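How to Paint Wood Grain on Small Blocks

Posted Tuesday, November 3, 2020 by Bo-ram Kwak

Plain blocks are cheap, and a few wavy lines make them look a lot more interesting on a shelf or in a play set. This is the method I use for a cartoon style of grain, with a pale yellow base and thin orange-red lines. It won't pass for real oak. It reads as wood from across the room, and kids like it.

What you need

Small rectangular blocks, sanded
Acrylic paint in pale yellow and orange-red
A flat brush for the base coat
A thin round brush or a fine paint pen
Fine sandpaper
Clear water-based varnish, matte or satin
A shallow tray for anything waiting its turn

Preparing the block

Sand every face lightly, going with the real grain. Knock the sharpness off the corners but don't round them over too far, or the lines will look odd where they meet the edge. Wipe the dust off with a barely damp cloth and let the block dry before you open the paint.

If your blocks came with a waxy finish, sand a little harder. Paint slides around on wax and you'll see brush marks in the base.

Base coat

Thin the yellow with a few drops of water. Brush it on lengthwise in two coats, and leave the first one alone until it no longer feels cool to the touch. I do the top and sides first, wait, then turn the block over for the bottom. Mix more yellow than you think you'll need. Matching it later is a pain.
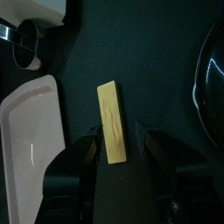 Drawing the grain

Work on the broad face first. Start at one end and pull the brush toward the other in a slow, loose wave. Let the next line follow the first without copying it exactly. Where one line bulges out, the next can bulge a bit less, and by the far side of the block they can be close to straight.

Keep the lines thin. If one comes out thick, wipe it off right away with a damp cotton swab, or leave it and touch up the edges with yellow once it dries. Several lines are plenty for a small block – more than that and it starts to look striped.

For a knot, draw a small oval off center and bend the nearest lines around it. I skip knots on anything narrow.

The sides can stay plain yellow. If you want to carry the grain over, run short lines along the edge faces after the top is dry.

Sealing

Leave the paint overnight. Then brush on one thin coat of varnish and check it under a lamp for missed spots. Orange-red can smear if the varnish goes on too wet, so use light strokes and don't go back over the same place. A second coat is worth doing on blocks that will be handled a lot. For a child's toy, check that the paint and varnish are both labeled safe for toys.

Don't stack the blocks for a few days. Varnish that feels dry can still stick to the one next to it, and it takes the paint with it when you pull them apart.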